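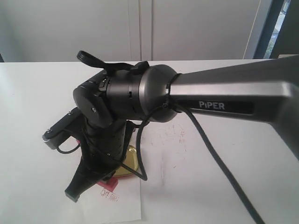

Issue 306

Search this site Search Go

One sheet at a time: an afternoon with paper in Dirness

15 March 2026

The table is white and she wants it kept white. First thing she tells me, before my coat is off. "Pens on the windowsill. Bag on the floor. Coffee, next door."

She teaches paper at Overwood, the workshop in Dirness, and has done for seven years. Folding mostly, some lettering, a bit of simple bookbinding when there's a group that can stand the glue. Doesn't want her name in. "Put that I'm from Orkville, they'll all know." So, she's from Orkville.

We talk about the table for longer than I'd planned. It came from a school that was clearing out, and was the wrong height, and a man down the road took the legs down for her. "I'd had a brown one before. Lovely thing, terrible to work on. Put cream paper on brown and you see the paper. Put it on white and you see the edge, the shadow of the edge, and the shadow's what you fold to." She runs a thumbnail along nothing, to show me. "People look at the middle of a sheet. I'm always telling them, look at the corner."

And a sheet of paper, one, on the table. That's a rule as well. The rest live in a drawer, in folders, flat. Nobody gets a pile.

Why not?

"You get careless with a pile. If I give a beginner ten sheets they'll spoil nine and rush the last one. Give them one and they'll sit and look at it. Might be five minutes before they touch it. Good. That's the lesson, I could go home then."

She doesn't go home. The Sunday session runs all afternoon and goes over most weeks. It starts with handling, which sounds daft and isn't. Picking a sheet up by opposite corners so it hangs without a kink. Setting it down again square. Turning it over. Grown adults go red in the face at it, she says, one chap from the boatyard could splice rope blind and couldn't put down a bit of A4.

"He was gripping. Everybody grips. You want it just held, so it'd slide if somebody pulled. And then you let go all at once, both sides. If one hand lets go late the sheet swings round and you're chasing it accross the table."

Does it matter what paper it is?

A long look. It matters. She buys from Cho, a small merchant, has done since the start, and will talk about grain until you stop her. I didn't stop her. Short version: paper has a direction, bends easily one way and sulks the other, and if you fold against it you get a crack along the crease. You can find out by curling the sheet gently both ways and feeling which one pushes back. She makes every newcomer do it with their eyes shut.

"Cheap stuff's fine to learn on. I'm not precious. Copier paper, backs of letters. What I won't have is damp. We had a leak last June and I lost a whole drawer, all gone wavy. You can press it but it remembers."

The leak is a sore subject. The roof is mended, the drawer still sticks. The bill for the lot was £1,768, paid off out of class fees and a sale of folded boxes at the summer fair. They sold 402 boxes. She made a good many of those herself, late at night, radio on.

"I went off boxes for a bit after that."

What does she like making, then, if not boxes? Envelopes. Plain ones, no glue, four folds and a tuck. She thinks an envelope is the best thing you can do with a sheet and can't see why people want cranes. "A crane sits on a shelf. You can put a letter in an envelope. You can put seeds in it." She has a tin of them at home, seeds in most, labels on some, and a bean she can't indentify.

Lettering comes after tea. Pencil first, light, no ruler for the opening lines. She wants to see where people drift. Most go uphill, apparently, and the ones who go downhill are left-handed or tired. I went uphill. She was nice about it, turned my page a few degrees and told me to leave my arm where it was and move the paper. Better straight away. Annoying.

Any advice for somebody starting at home, no class, kitchen table?

"Wipe it. Dry it properly. Take everything off you're not using, have one sheet out, and sit so your elbows are higher than the top. Then go slow on the first fold because all the others get measured off it. If the first one's out, stop. Don't try and rescue it, use it for a shopping list."

She's already tidying while she says it, wiping down in long strokes away from her. Offcuts in the tin, folders back, the bad drawer shoved with a hip. Next course begins in June, Sundays again, beginners first. Bring nothing. She's firm on that. Wash your hands when you get there and leave your coffee next door.

Related

Mending a drawer that sticks
Orkville summer fair: who's selling what
Four folds and a tuck: the plain envelope
Overwood courses from June
Seed swap dates for Dirness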